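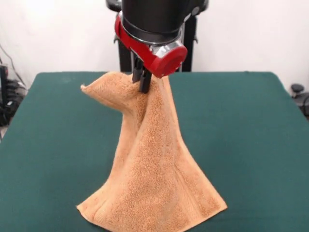
How Does a Band Make an Album?

Press play and out comes a song. Easy! But before that song could reach your ears, it had to be written, practiced, recorded, fixed, mixed and polished, and a whole bunch of people probably helped. Let's follow one album from the first hum to the finished record.

Our band is called Morno. There are four people in it, and the singer is Evie Bainbridge. They already have one album out, and now they want to make their second. Musicians sometimes call a second album a "sophomore" album, which is the same word people use for the second year of high school.

Step 1: Writing the songs

Songs can start anywhere. Evie hums into her phone on the bus. The drummer taps on the kitchen counter until somebody yells. One of their best tunes began as a mistake on the guitar!

By April, Morno had 33 song ideas. Some were nearly finished and some were only ten seconds long. An album usually has room for ten or twelve songs, so the band played every idea out loud and argued (nicely, most of the time) over which ones to keep.

A rough recording of a song is called a demo. Demos can be fuzzy and full of wrong notes, and that's fine. They help everyone remember how the song goes.

Step 2: Meet the producer

A producer is a bit like the coach of a team. Morno's producer is Ea Gunnlaugsson. She listens to the demos and asks questions. Could this one go faster? Does that verse need to be so long? What if the drums stopped right there and it was only voices?

Try it yourself: sing "Happy Birthday" very slowly and quietly. Now sing it as fast as you can! The notes are the same, but it feels like a different song, doesn't it? Producers think about that kind of thing all day long.

Step 3: Into the studio

Morno recorded at a studio called Thorlacius. The walls are covered in soft, thick panels that soak up sound. Clap your hands in a bathroom and you'll hear the clap bounce around. Clap in a closet full of coats and it goes thud. Studios like the coat closet kind of sound, because they can always add echo later.

Here's a surprise for lots of people: the band doesn't have to play all at once. Often the drums go first, then the bass, then guitars, then singing. Each part gets its own recording, called a track. One song can have 67 tracks, with hand claps, bells and six different Evies singing "ooh" all stacked up together.

And they do it again and again. Each try is called a take. Evie sang one tricky chorus from lunch until seven in the evening, and the take they picked was the second one!

Step 4: Mixing

Now all those tracks have to get along. The mixer decides how loud each one should be and whether it comes out of the left speaker, the right speaker, or both. Put on headphones and listen to a favorite song with only your left ear, then only your right. You may hear a guitar disappear!

Step 5: Mastering

Mastering is the final polish. It makes sure that no song is way louder than the next one, and that the album sounds good on big speakers, tiny earbuds and the radio in your grandpa's car.

Step 6: Out into the world

Morno's record company is called Zelleck. It puts the album online and also had 500 vinyl records pressed, 200 of them in bright green. A few weeks before the album comes out, one song is released early so fans can get a taste. That song is called a single. Morno picked "Plusova," the loudest, bounciest one they had.

Words to know

Demo: a rough recording of a song
Take: one try at recording a part
Track: the recording of one part, or one song on an album
Single: a song released by itself
Chorus: the part that comes back again and again, and that you can't stop singing in the bathtub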